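"The pallets don't care about your press release"

Philomena Dolan has been up since four. She says so twice in the first five minutes, then apologises, then says it again. She is on the phone from a cargo shed, there's a forklift reversing somewhere behind her, and she has to ring off at ten sharp.

Dolan runs the medical freight desk at Fahy, the small relief logistics outfit that took on the winter shipment of hospital supplies to the eastern islands after the storm. Pumps, dressings, water testing kits, 8 generators. In all, 346 crates. When we spoke, 265 of them had landed.

"The rest are sitting in a transit shed," she says. "They're fine. They're dry, they're signed for. They're just not where they should be."

Why not? Paperwork, mostly. A customs form was changed in the week the flight was booked and the old one went with the second load.

"One box. One box on one form. It used to ask for the total weight and now it wants the weight per crate. We had that number, we had it all along, it was on another sheet. But you try telling someone that at midnight over a bad line."

She doesn't blame the customs people. Says they were working by torchlight for part of it. The airport had power back for six hours a day then, and the office wasn't top of the list.

Getting the stuff together was the easy bit, she reckons. Offers came in within a day of the storm. Two health services, a stack of private donors, a hotel chain with blankets. Too many blankets.

"I turned down blankets. People get very upset when you turn down blankets. It's warm there! It's warm and wet. They asked for pumps."

That's the thing she comes back to most. What was asked for, and what gets sent. The request from the islands was a page and a half long and quite plain, and she keeps a copy taped inside the door of her van. Every time somebody rings with an offer she reads down it. If it's not on the page, it's a thank you and a no.

Does it always work like that?

"No. God, no. There's always somebody higher up who's already said yes on the telly."

She won't say who. Moving on.

The flight itself was a charter, shared with Sarner, the engineering charity, who had a team of six going out to fix the pumping station at the main hospital. Dolan had never worked with them before. They met in a car park. Sarner's crew had tools and pipe fittings to go, she had space at the tail, and it was agreed in less time than it takes to get a coffee.

"Nobody wrote it down til the next day. That's bad, I know that's bad, don't print that." A pause. "Oh, print it. It's how it goes."

The engineers are still out there. She gets a text most evenings, usually just a number, which is how many litres the station moved that day. She reads it out to the shed.

Her own crew is mixed. A few have done this for years, others came in from ordinary freight when work dried up last year. One used to move stage sets. She rates him. Anyone who has packed a theatre into a lorry can pack an aeroplane, she says, it's the same job with less shouting.

And the tracking? Everything on this run was logged on Plullex, a system Fahy started using in the spring. She was against it. She's still a bit against it.

"It's good when there's signal. When there isn't it's a very expensive torch." She likes the labels though. Big print, plain words, a colour for each ward, so a nurse opening a crate at the far end can tell what it is without a list. "Before that it was codes. Codes that meant something to us and nothing to the person who needed it. Mad, really."

The forklift stops. She shouts something away from the phone, comes back, asks where we were.

We were on mistakes. She's happy to list them. The generators went out with the wrong plugs and adaptors had to follow by boat. A crate of gloves, all small. A driver sent to the wrong gate, who waited three hours because he'd been told not to leave the load and so he didn't leave it. "Good man. I bought him his dinner."

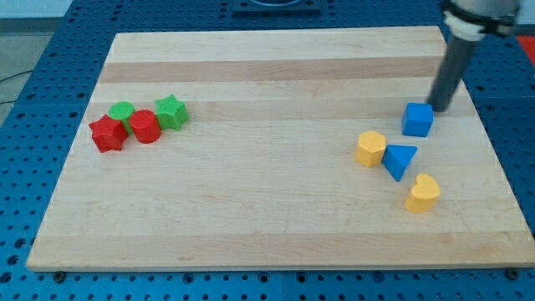 Wooden board with red and green blocks.

What about Esasia? The regional aid network has said it wants one shared store for the whole area, stocked all year, so that planes don't have to come half way round the world each time. Dolan was asked for her view on it last month and sent back four pages.

"I'm for it. I'm completely for it. It'd put me out of a job some years and that's grand, I'd go on holiday. But they need to pay people to mind it. You can't lock a shed and come back in three years, half of it will be out of date. Batteries die. Rubber goes. Somebody has to be in there every week turning things over."

Has she had an answer? Not yet. She expects one in the new year.

The last crates should move on the next boat, if the corrected form is accepted, and if the boat goes. She has a seat booked on a flight out herself, to be there when they're opened. First time she'll have seen the islands. In more than twenty years at this she has mostly seen sheds.

"I know the postcode. I know the depth of the harbour. I couldn't tell you what colour the hospital is."

It's two minutes to ten. There is a lorry at the door and the driver wants a singature. She says to ring back if anything's unclear, but not before Tuesday, and not about blankets.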